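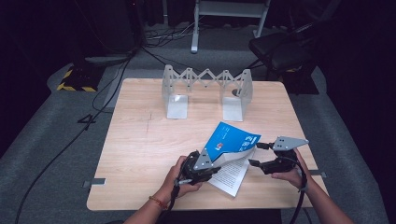 Okay, section 2: pairing your Wolum thermostat with the Undow app. I've done this in three apartments now and the part that trips me up every time is the order, so please read all the steps before you touch a button! Keep the little booklet handy too, with the cover folded back, and have a light wooden table or some other flat spot to set it on.

1. Turn the heat off at the wall and wait 15 seconds.
2. Hold the round button until the light blinks blue.
3. Open Undow and tap Add Device. Your phone has to be on the slow Wi-Fi band (mine never is).
4. Type in the code from the sticker on the back plate. Mine started with 107, yours will be different.
5. Pick a room name and tap Save.

Note: if the light goes red, go back to step 2 — you don't need to redo the wiring.

Caution: never pull the front cover off with the power on. Faustine Pons wrote in to say she cracked a clip that way, and a new cover has to come from Lusport.

Schedules are in section 3.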